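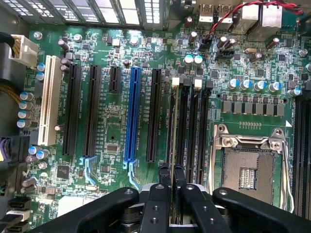
¿Qué se hace con un ordenador viejo que todavía se puede abrir y aprovechar?
Se desmonta con calma, se revisa pieza por pieza y se vuelve a armar para alguien que lo necesite.

Con esa idea tan sencilla arrancó en noviembre de 2023 la campaña de Plulano, el taller de reutilización informática que tantos vecinos conocen ya por sus jornadas de junio. La meta es preparar 300 torres para escuelas y asociaciones de la zona, y ya hay casi 1000 piezas clasificadas en las estanterías - memorias, discos, fuentes y una cantidad de tornillos que da gusto ver. 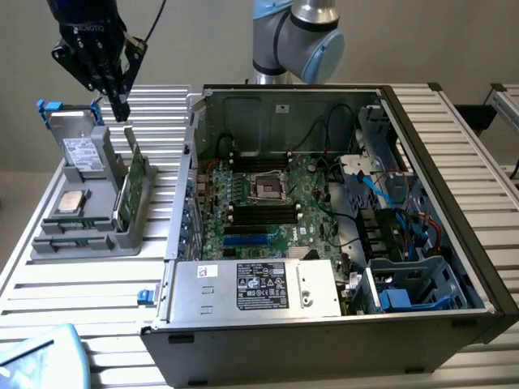
El disco, el procesador y un módulo de memoria en su bandeja, junto a la caja abierta.

Benedetta Testa, que coordina el trabajo con un cariño contagioso, recuerda que lo más delicado es el zócalo del procesador, porque sus contactos son finísimos y conviene no tocarlos nunca. «Las prisas, para otro día», nos dijo entre risas.
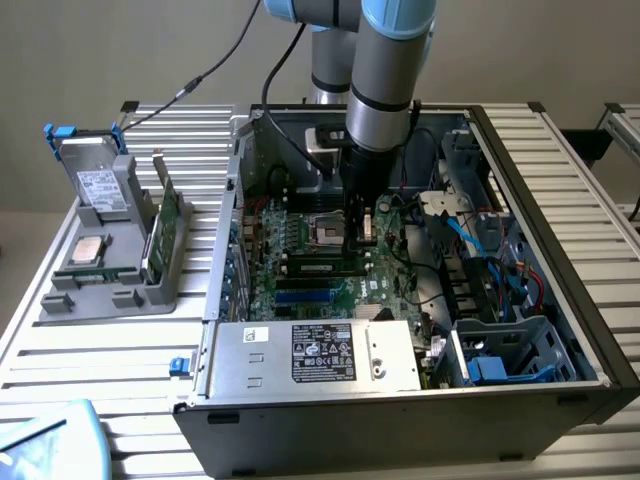

La torre tumbada sobre la mesa, con la fuente de alimentación a la vista.

Después le llega el turno a la memoria, que debe entrar bien recta en su ranura, con las pestañas abiertas y la muesca en su sitio.
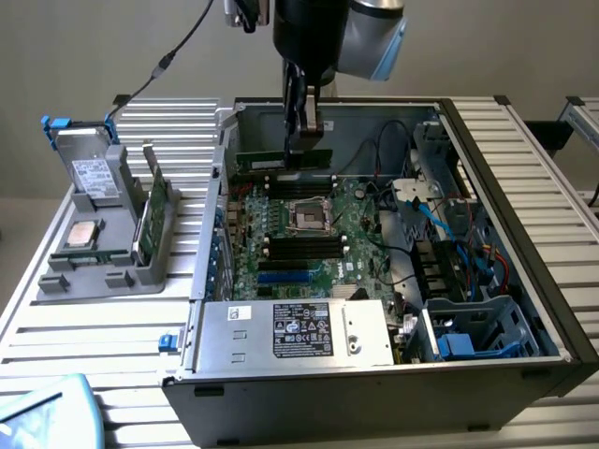

Samer Twal, encargado de las pruebas, deja luego cada equipo encendido dos horas antes de darlo por bueno, y apunta el resultado en una ficha que viaja con la torre hasta su nuevo hogar. Quien tenga en casa un ordenador parado puede llevarlo al local de Plulano, con sus cables si los conserva - ¡y muchísimas gracias de antemano a todos!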